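Visit to the Isbridge Test Kitchen
Report of the Household Equipment Section

On 30/11/2018 a delegation from Harora visited the Isbridge test kitchen at the invitation of its director, Elvia Meléndez. The delegation consisted of 10 members and was led by Crescencio Bañuelos. The purpose of the visit was to learn how small cooking equipment is reviewed before it is recommended to school and community kitchens.

Ms. Meléndez opened the program with a short account of the kitchen's work. It has reviewed 69 appliances to date, of which 34 were intended for steaming or slow cooking. Members were then shown to the steaming station, where an electric model with a steel basket was set out on a white table. The basket has a perforated bottom, and the control dial is placed low on the front of the base. Discussion centered on the glass lid, its handle and its vent holes, and on the side handles of the cooker.
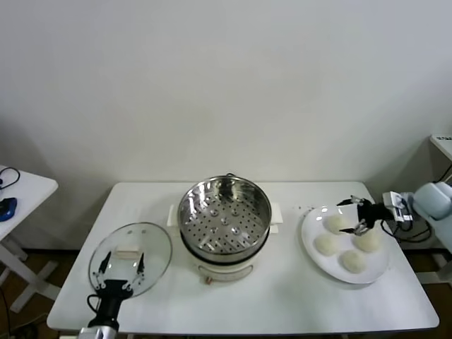

Electric steamer with perforated steel basket; glass lid raised at left.

Mr. Bañuelos asked whether lids of this type are reviewed separately from the base. Ms. Meléndez replied that they are, and that replacement lids are a frequent request from member kitchens. Copies of the lid checklist were handed out.

The second part of the program dealt with steamed buns. Members discussed the spacing of buns in a round basket and the transfer to the serving plate. The kitchen advises leaving a clear gap between pieces and keeping the plate within easy reach of the steamer.
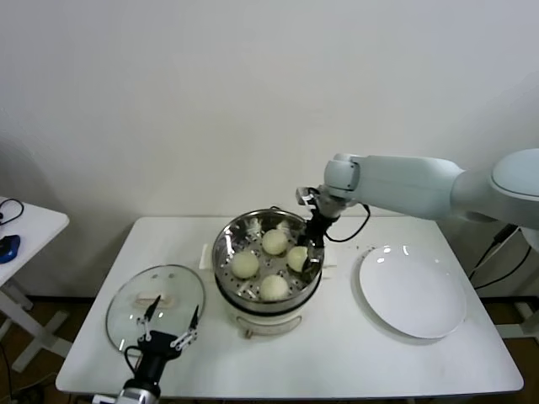 Four buns in the steamer basket, with the serving plate at right and the lid on the table.

A question was raised about larger gatherings. For groups of more than 50, Isbridge recommends stacked baskets from the Grindivero list, which the delegation was able to consult in the office.

The section thanks Ms. Meléndez and her staff for their hospitality. A return visit to Harora is planned for January. Members wishing to attend should notify Mr. Bañuelos in writing.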